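Norunari Snack Swap: Pictures and Notes from the Packing Table

Posted by Isla Dow, September 9, 2025

Welcome to the gallery for the fall swap! If you've landed on this page from somewhere else, the Norunari Snack Swap is a parcel exchange for people who like trying food from other places and don't mind standing in line at the post office. You get a name, you fill a box with things from your own corner stores, and a while later a box from somebody else turns up on your porch. I've been running it out of McIver Hall since April, and this round we had 17 boxes to get out, which is a lot more than I thought I'd be taping shut when I signed up for this.

I've kept the picture part short and the packing part long, as so many of you wrote in after the spring round wanting to know how to get a bag of chips across an ocean in one piece. (I have opinions on that. You're about to get all of them.) Scroll on if you only came for the picture, I won't be offended.

Getting set up

We pack on a big white tabletop and I would never go back to a dark one. Clear tape, clear wrap, a stray staple, a torn corner of a label — you can find all of it on white, and you'll spend a good part of the day looking for exactly those things. My own kitchen table at home is dark walnut and I have lost the end of the tape on it more times than I want to say.

Have a place where wrap lives, a place where the food lives, and a place for whatever you haven't decided about yet. The third one always grows. Gion Auer calls it the swamp. By the middle of the afternoon the swamp had a half roll of paper, two maps of the wrong country and my sunglasses in it.

Weigh the carton before you put anything in it. I forgot to do this in April and had to guess, and I guessed badly, and seven parcels went up a price band. That was a painful receipt! Now the scale comes out first and I write the carton's weight on the inside flap in pencil.

Picking what goes in

The best boxes have one thing that's a real treat, one thing that's a bit strange, and then a bunch of ordinary stuff you'd buy on a Monday sort of errand without thinking. People love the ordinary stuff. Graciela Troncoso got a plain sleeve of crackers in the spring, the kind somebody's grandmother keeps in a drawer, and she wrote me a whole page about them.

Stay away from chocolate until the weather cools off. Stay away from anything in glass unless you're very patient. Drinks are a mixed bag: they're heavy, they cost a fortune to mail, and one bad cap will ruin everything else in the carton, so I keep them for the people packing and not for the box.

Read the back of the package as well as the front. You want the date, the weight and the list of ingredients, and you'll need all three later for the customs form. If the print isn't in a language your partner reads, write the allergens out on a card. Milk, eggs, nuts, peanuts, wheat, soy, sesame, fish, shellfish. It takes two minutes and it matters more than ribbon.

Homemade things are out for this swap. I know, I know, your lemon bars are famous. They still can't come.

Wrapping it up

Soft bags of chips and puffs already have air in them and they do better than you'd think. Stand them up along the sides of the carton where they work like little pillows, and don't wrap them. What kills them is a can on top, so heavy things go flat on the bottom, in the middle, with paper tucked in all the way around.

Crackers and cookies get a layer of bubble wrap, bubbles facing in, and then they go into something stiff if you have it. Flat plastic containers are wonderful for this. You can fit a sleeve of cookies and a couple of small candies in a shallow one, and your partner gets a container out of the deal. Save the takeout ones, wash them, dry them all the way (a damp lid makes everything inside go limp) and keep the lids ON or you'll never see them again.

Brown paper is for gaps. Crumple it properly, a good tight fist of it, and push it into the corners until nothing moves. Big loose balls look great when you close the flaps and then they flatten out on the first truck. Thin cardboard is good too, cut to the width of the box and slid in as a divider. Cereal boxes are just right for that, and you can write a note on the plain side.

Bubble wrap can go around many, many times before it's done. Crumpled is fine. Popped in one corner is fine. I've got a piece I'm nearly certain came back to me in a box from the other side of the world, though Cameron Tawhiri says all bubble wrap looks the same and I'm being sentimental.

The shake test

Close the flaps, hold them down with your hands, and give the carton a shake next to your ear. Hear something? Open it and add paper. Torquil Niven shakes his like he's mixing a drink, and his boxes arrive perfect, so maybe the rest of us are being too gentle.

Once it's quiet, tape the middle seam and both edges, top and bottom. Then put the address on twice, outside and inside. The outside label can get scuffed or peeled off, and the inside one is how somebody in a sorting office can still send it on to the right place.

Forms, the dull bit

Write what the thing is in plain words. "Food" isn't enough and "gift" isn't enough. "Corn snack, 1 bag" is good. "Butter cookies, 2 packs" is good. I fill mine out at the table with everything still lying in front of me, before a single item goes in the carton, and it has saved me from opening finished boxes again with a butter knife.

Rules on food change from country to country, and they change again when you aren't looking. Check the page for the place you're sending to every time, even if you sent there last round. Meat, fresh fruit and seeds are the usual trouble. Our rule is that if you're not certain, it stays home and you eat it yourself, which is hardly a punishment.

Where this round's boxes went

Of the boxes in the fall swap, 12 went out on the first run and the rest waited for me to find more tape. Gion sent one to Isia with far too many licorice things in it. Graciela's went to Teritz and had a handwritten menu on top, course by course, and I'm stealing that idea. Cameron did everything in one color, all green, down to the tissue. Torquil won't say what was in his. It was heavy.

From the table

Crumpled bubble wrap, a yellow snack package, a water bottle with a blue label, and a flat translucent white plastic container of the kind I was going on about earlier. Plenty of white tabletop to spread out on, too.
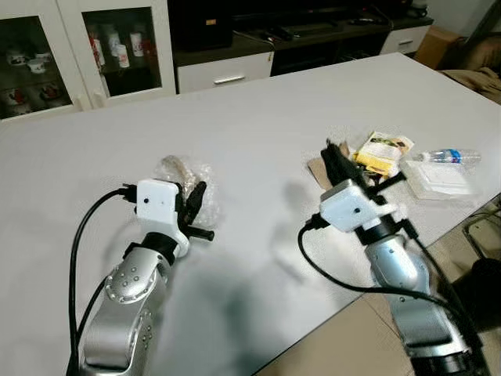 How early should a snack box go in the mail if it has to arrive by a certain day?

Allow at least a week more than the estimate your post office gives you, and longer for anything crossing a border around the holidays. Customs can hold a parcel for days without any update showing on the tracking. Choose snacks with dates a few months out so that a slow trip doesn't spoil the box.

A few leftovers

If your box has arrived, please post in the thread with what you got and what you opened first. If it hasn't, send me your tracking number before you start worrying your partner. In the spring one parcel sat at a pickup counter for most of its life while its owner watched the mailbox.

I still have spare cartons in the medium size, plus a sack of clean paper, free to anyone who can come by McIver Hall and carry them off. Bring your own tape. I mean it, I am guarding mine.

And if somebody is missing a small blue notebook with a recipe for pickled plums in it, it came out of the swamp and it's on the shelf by the door.

— Isla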